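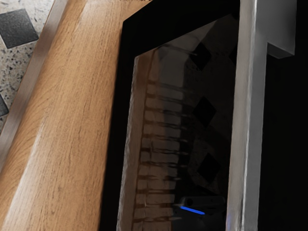

Gripper finger in front of the dark glass panel, simulated kitchen.

Iyer kitchen: planning gallery

The Iyer project is a kitchen bench robot for the training flat at Zisine. Before we order anything, we are building the kitchen in simulation and working out what the real one will cost. The pictures on this page come from that simulated kitchen. The notes between them are for the people who have to sign the purchase requests, and for anyone at another site planning a similar room.

Kumaresan Raju runs the simulation side and Widad Chamoun holds the budget. Questions on prices go to Widad. Questions on what the arm can reach go to Kumaresan, who will probably ask you to come and look at it on his screen.

What we have to spend

The equipment allocation is $45,000 and it has to cover the arm, the gripper, the cameras, the mounting, the safety gear and the bench itself. Wages and software time are paid from another line. Freight is in ours. That was not clear when the first draft went around, and it took a fair bite out of the camera money once we had corrected it.

The allocation has to be committed before the end of July. Committed means a purchase order has been raised, so the goods can turn up later. Please don't read it as delivered, as some of the early emails did.

The arm

We have asked for quotes on a single arm. Two arms would be handy for opening things while holding other things, but the second one would use up the money for everything else. The mounting plate will be drilled for a second arm so that we aren't paying for new metalwork if there is another round of funding.

Mesex is quoting the arm, the controller and the mounting as a package. Their warranty is 36 months on the arm and controller if they do the installation, and it drops if we install it ourselves. Widad priced it both ways. Their installation looks dear on paper, but our own version left out the electrician and the crane truck hire, and once those were added the gap was small. We are going with their installation.

Reach matters more to us than payload. Nothing we plan to pick up in a kitchen is heavy, but counters are deep and appliances have doors that swing out into the space the arm would like to be in. Check reach with the gripper fitted, and with the gripper pointing the way it will point when it is doing the job. The figure on a brochure is generally for the bare flange at full stretch, and an arm at full stretch is not much use for pulling on a handle.

The gripper

Flosov is our supplier for the gripper. We are buying their plain parallel model with 3 sets of fingers: one to use, one spare, and one that we expect to file, drill and generally ruin while we work out a shape that suits the handles.

Fingers are a consumable and should be budgeted as one. On the first version of the spreadsheet they were treated as part of the gripper and had no line of their own. They now have one for each year, along with pads, screws and cable ties.

Close work beside appliances is where most of our simulation time has gone. A finger passing in front of glass and a thick black surround is an easy thing to draw and a hard thing to see with a depth camera. Dark shiny surfaces return poor depth readings or none, and reflections of the floor and the cupboards can be taken for something real. We knew this going in, but it changed what we put in the camera budget.

Cameras

The plan was one camera on the wrist and one fixed overhead. It is now one on the wrist and two fixed, with the second fixed camera low and to the side. The extra camera is cheap. What comes with it is less cheap: another bracket, a longer cable that will carry data over the distance, another port on the computer and a calibration session whenever somebody bumps it.

If you are pricing cameras, price them as a set with the bracket and cable. Kumaresan has a drawer of cameras from earlier projects that were bought without either.

Overhead views are good for finding items on the bench and poor for anything under the top edge of an appliance. The view from above and to one side, looking down over the steel unit, has been the most useful for planning where the fixed cameras go. From there we can judge whether a tall box is going to hide the part of the counter we care about. It often does, and moving the box in simulation costs nothing.

The bench and appliances

We were going to use whatever benchtop was on hand. We have since decided to buy a proper one and fix it down, and the cost has gone in. A bench that shifts a little every time the arm stops quickly will make all your measurements slightly wrong, and you can lose days looking for the fault in the software.

Appliances should be ordinary domestic models bought from a shop. The point of the flat is that it resembles a flat. Buy from a range that will still be sold in a couple of years, write down the model number and keep the carton until it has been measured. Knobs and handles vary a lot between models that look the same in a catalogue.

We are buying two of the oven. One gets used by the robot and one sits in the store as a replacement, as door hinges and knobs will cop a lot of use. If the second is never needed it can go to the staff kitchen, which could do with it.

Floors came up at the last meeting. A patterned floor is fine and we are leaving the pattern in the simulation. Plain floors flatter the vision system.
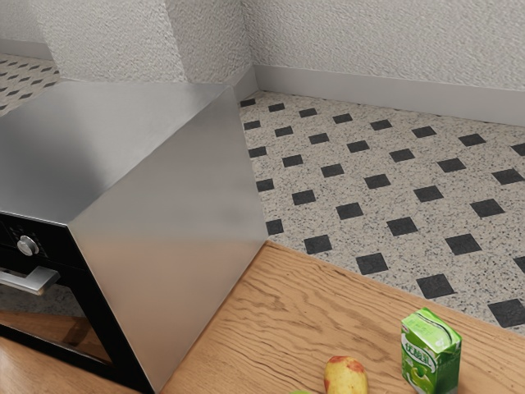
Do we need to buy the physical equipment before we can start training and testing in simulation?
You can start with measurements, a rough model and the supplier's drawings of the arm and gripper. The physical equipment is needed later, when you have to check that friction, door weight, camera noise and timing in the model are close enough to the real room. Put the purchase order in early all the same, as lead times on arms are long and the checking can't begin until one is on site.

Small items

Groceries and crockery have their own line in the budget. It is a modest line, but it is real money over a year and it used to come out of somebody's pocket. Fresh fruit gets bruised and replaced, and drink cartons get crushed at the corners, after which they no longer match their models. Budget for plenty of the same item. Mixed lots from the supermarket are fine for testing and a nuisance for anything that has to be repeated.

The simulated kitchen has 91 small items in its library so far. We don't intend to buy a real one of each. Widad has asked for a list of the ones that will be used in the acceptance tests, and only those will be purchased in the first order. The apple and the green drink carton are both on it.

Computing

We have one workstation that can run the simulation at a decent speed and it is shared. A second is in the budget as a medium priority. If the arm quote comes in higher than expected, the workstation is the first thing to slip, and we would book time on the shared machine overnight instead. Kumaresan isn't keen on this but has agreed to it in writing.

Storage is cheap to buy and expensive to forget. Image data from three cameras piles up quickly. We have put in for drives and for a backup, as two separate lines, so that the backup can't be quietly trimmed.

Safety and the room

The arm will have a scanner on the open side and a fixed guard on the other sides. We looked at leaving the scanner out, on the basis that the arm is a slow one rated for working near people. The risk assessment was done for the whole cell, including what the gripper is holding, and it said to keep the scanner. It stays.

Leave room for a person to stand at the bench with the arm parked. It sounds obvious, but in our first layout you could only reach the sink side by climbing over the cable tray. We found that by walking through the model with a tape measure and a bit of masking tape on the floor of the empty flat.

Power is a separate job. The oven needs its own circuit and should not share with the controller. The electrician's quote is in the Mesex package and covers both.

What is still open

Flosov has not confirmed the price of the spare finger sets. We are using their old list price in the meantime.

The training for staff is quoted per person by Mesex, and we haven't settled how many will attend. Widad would like names by the time the order goes in. Anyone who expects to be in the room while the arm is powered should put their hand up.

We need a decision on whether the oven door is opened by the robot in the first round of tests or left for the second. It affects the finger shape, and the finger shape affects the order.

Insurance on the equipment starts from delivery, not from commissioning. The forms are with Widad and need the serial numbers, so whoever signs for the crates should photograph the labels before the packaging goes in the skip.

More pictures will be added here as the layout changes. The current quotes are in the shared folder under Iyer, in the budget section, with the superseded ones kept in a folder underneath.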